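Canvas sneakers: cleaning, drying and storing

Canvas shoes get dirty faster than leather ones and most people either throw them in the washing machine or give up on them. Hand cleaning takes less time than a wash cycle and the soles stay glued on longer.

What you need: a bowl of lukewarm water, dish soap, baking soda, a soft brush for the fabric, a stiffer one for the rubber, two old towels and some plain paper. Skip the newspaper if the shoes are a light color - the ink comes off.

Before you start

Take the laces out and put them in a cup of soapy water. Pull out the insoles if they are not glued down. Knock the shoes together outdoors and let any mud dry fully. Wet mud goes into the weave and stays there.

Stuff the toes with crumpled paper so the canvas has something behind it when you scrub. Change the paper once the shoes are clean and again the next morning.

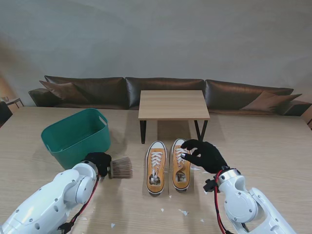
Geraghty wrote in to say that white cotton rags work better than paper in small sizes, and that paper left in too long got moldy in a damp basement. Fair point. Rags can be washed and used again too. Do not pack them so tight that the sides bulge.

The canvas

Mix a teaspoon of dish soap into the bowl. Dip the soft brush, shake it off and work in small circles, one panel at a time. Wipe with a damp cloth as you go. Dark colors such as navy should be tested first on the inside of the tongue, as some dyes bleed. If the cloth picks up color, use cold water only and no baking soda.

Grease spots need dish soap straight from the bottle, left on for 7 minutes and then wiped off.

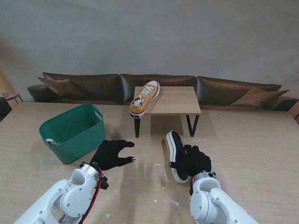

Hedeck Repair Club - Home Care Pages

Rubber edges and toe caps

Make a paste of baking soda and a little water. Rub it on with an old toothbrush and rinse with a cloth. Scuffs that stay put will often come off with a white eraser. Keep bleach away from white rubber, it turns yellow.
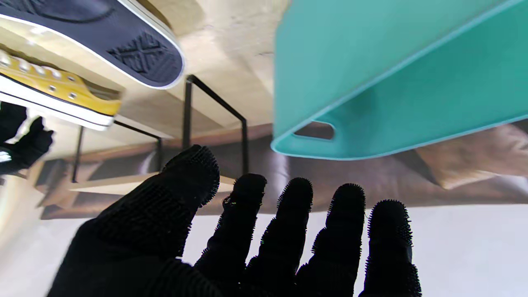

Navy canvas, sole side.

Soles

Turn the shoe over and brush the tread dry first, from heel to toe. Pick small stones out with a wooden skewer. Then go over it with soapy water and the stiff brush, and wipe along the rim last.
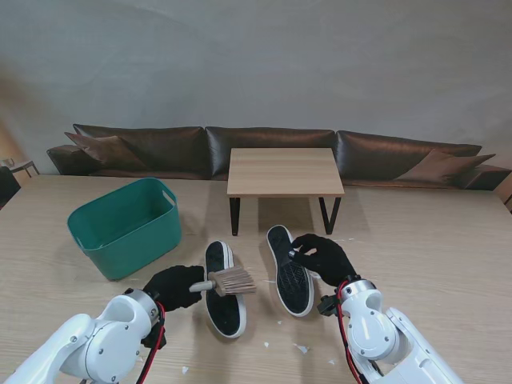
Brushing a sole with the shoe upside down.

Drying

Allow 48 hours at room temperature, out of the sun. Radiators and hair dryers soften the glue. Put the laces back in when everything is dry, including the tongue.

Next update in May: suede and felt slippers.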